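Red Printed Cloth (Household Textile)

From the Hurkley Household Encyclopedia, an open reference for everyday things

Red printed cloth is one of those household items that turns up in a thousand kitchens and front rooms without anybody giving it a proper name. I've seen it sold as festive cloth, table wrap, party fabric and, on one memorable market stall, just "the red stuff". For this entry I'm sticking with red printed cloth, and I mean a plain-dyed red textile with white characters, lettering or emblems printed over it in a repeating pattern.

Overview

The basic idea is simple: a strong red ground, white print, and a lot of it. What I love about it is how little bare red you get on the busier versions. The designer fills the gaps between the big symbols with little dashes, stripes and scraps of lettering, so your eye never really settles (some people hate this, and my sister once begged me to take mine off the table before dinner).

It gets used as a table covering, a shelf liner, a gift wrap, a dust cover, a backdrop for photos and a thing to cut out on when you don't want to scratch the table. I've done all of these, a few of them with the same piece of cloth.

The characters

Chinese-style characters are a favorite for this kind of print, and the one most people recognize is double happiness. It's made by setting the character for joy next to itself, so you get a dense, squarish shape that looks more like a stamp or a window than ordinary writing. Traditionally it belongs to weddings, and red is the traditional color to go with it. You'll find it on invitations, tea sets, candles, matchboxes and bedding.

On printed cloth it often gets treated as pure decoration, mixed in with Latin letters and round badges. Purists grumble about that. I don't mind it, though I'd think twice before bringing a jumbled version to a formal wedding table.

Tossed and one-way layouts

Here's where shopping gets confusing. A one-way print has every symbol standing the same way up, so the cloth has a clear top and bottom. A tossed print scatters them at all sorts of angles, with some upside down. Tossed prints are much friendlier on a table, in my opinion, because everybody sitting around it gets at least one symbol facing them. They're also forgiving when you cut them, and that matters if you sew about as straight as I do.
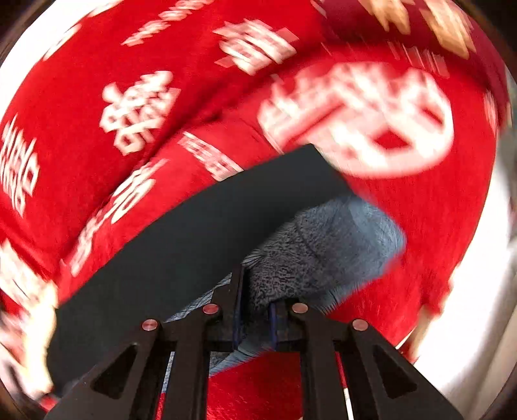
White characters and lettering set at different angles on red fabric, with a flat black board.

The lettering that goes with the characters can run along a diagonal or sideways, and short parallel stripes are a common filler. Round emblems – a thick ring with a character inside – give the pattern something big to hang on to. If you're buying a small piece, check how far apart the emblems are. I once ordered a 35-inch square from the Jendier shop and managed to get the edge of a ring and nothing else!

Using it as a work surface

Dark boards look terrific on red, and they're easy to find again, which is more than I can say for anything white. White paper and white thread just vanish into the print. When I'm sorting small parts I put down a plain tray or board first and let the cloth be the background.

Slipping is the other thing. A smooth cloth on a smooth table will creep, so I use a rubbery liner underneath. The Ultholm type that comes on a roll works fine and you can trim it with kitchen scissors.

Care

Red dye has a reputation, and it's deserved. Wash a new piece alone, in cold water, and keep it well away from your white shirts for the first few rounds. Dry it out of direct sun if you can. Iron from the back, especially if the white feels a bit rubbery to the touch, as some surface prints will stick to a hot iron (ask me how I know – I still have the iron).

Storage is better rolled than folded. Folded cloth gets sharp creases, and on a surface print the white can crack along them. I roll mine around the cardboard tube from a Bellis gift wrap set, with the print facing out.

See also: Oilcloth; Table runner; Wedding textiles; Shelf liner

Entry last revised December 25, 2021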